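Home | Issues | Authors | Search

3.2 Whole fruit on the work surface

Large fruit with a rough skin was treated separately from smooth items in the Kastitum kitchen study. A pineapple does not sit well in a shallow bowl, and participants seldom tried to stand one upright for long. Most laid it down near the side of the counter and arranged smaller things next to it. Of the 16 households that kept a diary, 3 recorded the pineapple as the item they moved most often while preparing a meal. The diaries were kept through November and coded by 2 readers using the Turcotte scheme.

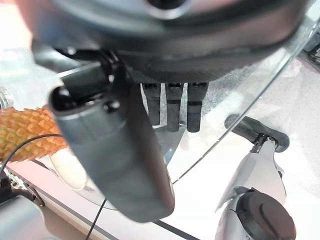
Figure 4. Pineapple lying on its side, with a smooth white rounded object close by.

Farzad Heydari, commenting on an earlier draft, objected that laying the fruit down is a matter of counter depth and says little about habit, and he asked that the two be scored apart. We have accepted the point. Resting position (upright, on its side, leaning) is now coded first, and the space available is entered in a second column.

The revised coding changed the results for melons very little. For pineapples, the side position remained the most common in both narrow and deep kitchens. The crown was a frequent source of complaint, as it took up room that participants wanted for a cutting board. Several had removed it before putting the fruit away.

Copyright Preteo Papers in Household Studies | Contact | Back to top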